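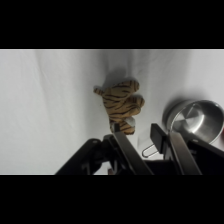

*Calano, May*

## Soft Toy Into Pot: Progress Report

Our project this term is a pick-and-place task that sounds easy and has kept us happily busy for weeks: the arm has to grasp a small plush tiger on a white cloth and drop it in the steel saucepan next to it. Ningsih Halim wrote the grasp code, and I (Ilham Mandagi) did the wrist camera and the logging.

We started with wooden blocks, which went fine, and then moved on to the tiger and had to throw out half our settings! A plush toy squashes, so the fingers close much further than they do on a block and the old "grip made" check never fired. Ningsih now watches motor current instead, and it works so much better.

The stripes gave us trouble too. Our first detector kept splitting the tiger into two objects (front half and back half, basically). Training on 1024 wrist images with the toy turned every which way fixed most of that.

**Results so far**

- Old settings: 11 good drops out of 19 tries
- Current check added: 15 out of 19

The misses we have left are nearly all grabs by a single paw, where the toy swings and hits the rim. Ningsih wants to aim for the belly next, and I'm rewriting the approach angle this week so we can try it.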